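Call for contributors: the haunted dolls and puppets section

Stollside is a fan-run reference site on stock characters in film, television, comics and games. We are looking for 5 people to help rewrite our pages on dolls, dummies and puppets that turn out to be alive.

The section has grown without much of a plan. The ventriloquist's dummy has three overlapping pages, the cursed antique doll has one very long one, and friendly puppets are hardly covered. Most of the examples were added before we asked for episode titles or issue numbers, so many need checking against the source.

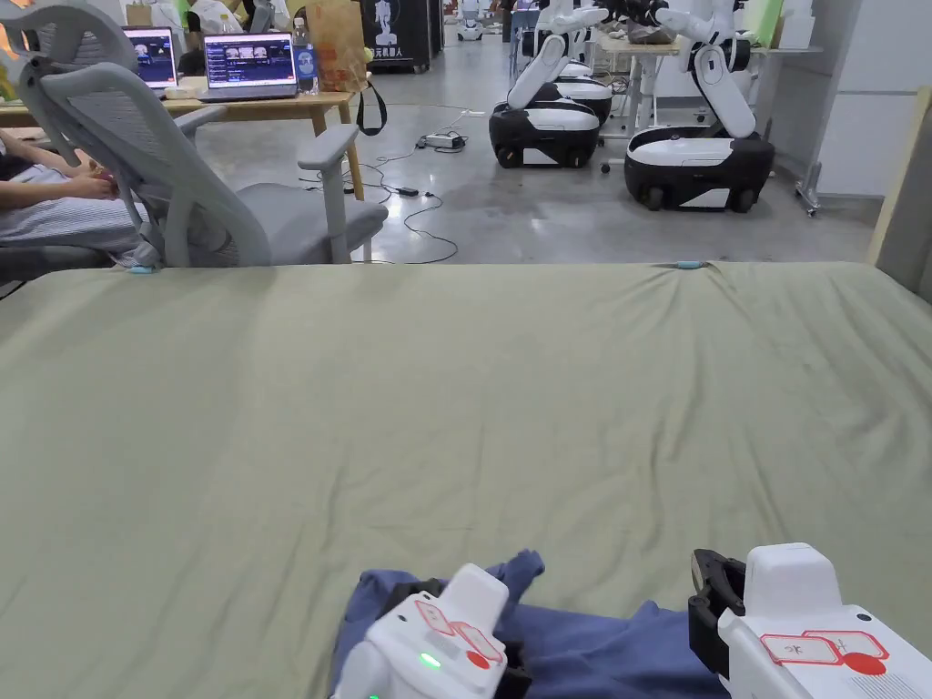

Dark blue cloth on the green sheet, with a gripper on either side.

What you would do:

- write or rewrite at least 4 pages over the length of the project
- check existing examples and remove the ones that don't fit the definition
- keep plot spoilers under the fold, following the house style
- read one other contributor's drafts and leave notes

Expect to spend nearly 12 hours a month on it. The work is unpaid, and your user name goes in the page history as usual. You keep the right to repost your own text elsewhere.
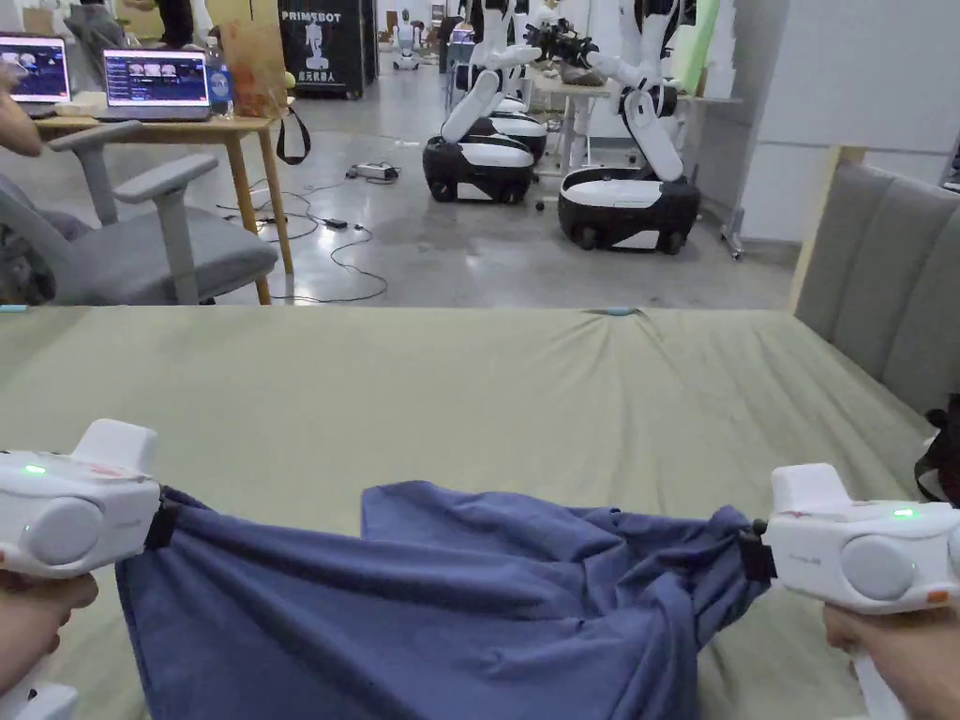 Working the blue cloth by hand, desk and laptops behind.

We would like to hear from people who know older radio and stage material, and from anyone who has played the Kostano games or read the Brorix comics all the way through. Previous wiki editing helps but isn't needed – the markup can be picked up in an evening. You must be 18 or over, as some of the source material is rated for adults.
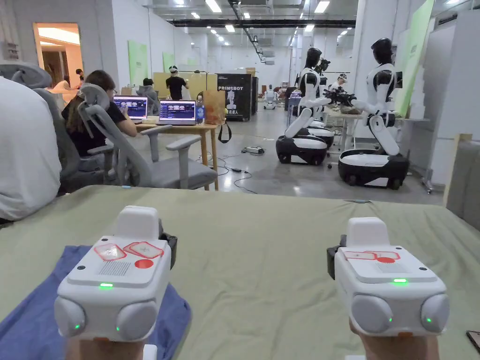 Two hand-held grippers over the pale green cloth.

To apply, send a message through the contact page with "Puppets" in the subject line. Include 2 short writing samples on any fictional character and a list of works you could cover. Reviews and old forum posts are fine as samples. Please don't send fan fiction.

Drafting runs until the end of April. Questions about the definitions should go on the section's talk page.

Last updated: August 21, 2020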